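Storing and Caring for Plastic Mixing Bowls

By Uriel Lucero

Plastic bowls take up more room than they should. Most kitchens end up with a cupboard full of odd sizes, half of them scratched and one or two stuck together. The tips on this page cover sorting, stacking, cleaning and when to throw a bowl out.

Sort before you stack

Empty the whole cupboard onto the counter. Put bowls of the same make together, even if the colors don't match. Bowls from the same line have the same slope on the sides and will sit down into each other. Bowls from different lines usually don't, and the stack leans.

Put the widest bowl on the bottom and work up. Keep to six in a stack on an open shelf and four if the shelf is above your head. If you have nine bowls, two stacks are easier to live with than one tall one, and you can get at the bottom bowl without taking everything down.

Durero and Zosto bowls will nest together in the smaller sizes. Ulloa bowls have a thicker rim and need their own stack.

Dry them all the way

Water trapped between two bowls leaves a cloudy ring and can hold them together like glue. Turn bowls upside down on a rack after washing and leave them until the next meal. Wipe the foot ring with a towel before you put them away, as water sits in there even when the rest is dry.

If you need to stack them sooner, put a folded paper towel between each pair.

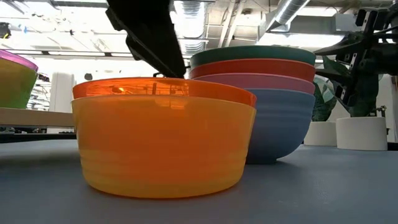
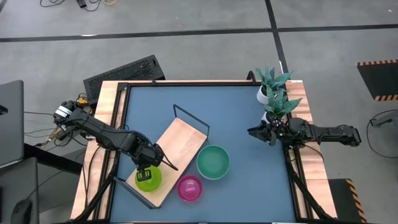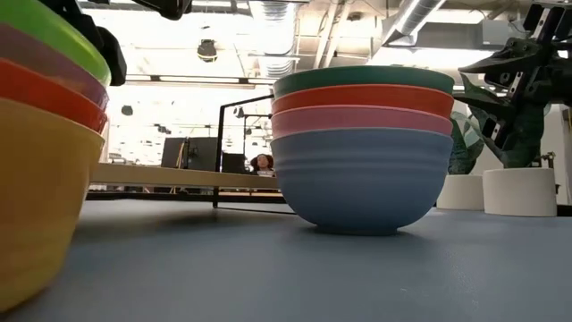

How do I separate two plastic bowls that are stuck together?

Fill the inside bowl with cold water and a few ice cubes, then stand the outside bowl in a sink of warm tap water. Wait seven minutes and twist gently. If they still won't move, run a drop of cooking oil around the rim, let it work down and try again. Don't pry with a knife. It gouges the rim and can slip.

Stains and smells

Tomato sauce and turmeric are the usual trouble. Make a paste of baking soda and water, spread it over the stain and leave it overnight. Rinse in the morning. A bowl left in a sunny window for a day or two will often lose the last of the color.

For onion or garlic smells, fill the bowl with equal parts white vinegar and warm water and let it stand for an hour. Wash with dish soap afterward. Don't use steel wool on plastic. The scratches hold grease and the smell comes back.

Measuring what you have

To find out what a bowl holds, set it on a kitchen scale, zero the scale and fill with water to the level you normally use. One gram of water is one milliliter. My small Lerance bowl came out at 633 milliliters, a bit over two and a half cups. Write the figure on the bottom with a permanent marker and go over it again when it fades.

When to replace

Get rid of a bowl if the rim is cracked, if the inside feels rough when you run a fingertip over it, or if it rocks on a flat counter. A warped bowl won't nest properly and will tip when you're beating eggs. Bowls that are too worn for food are still good for screws, seed packets or soaking paintbrushes. Mark them so they don't find their way back into the kitchen.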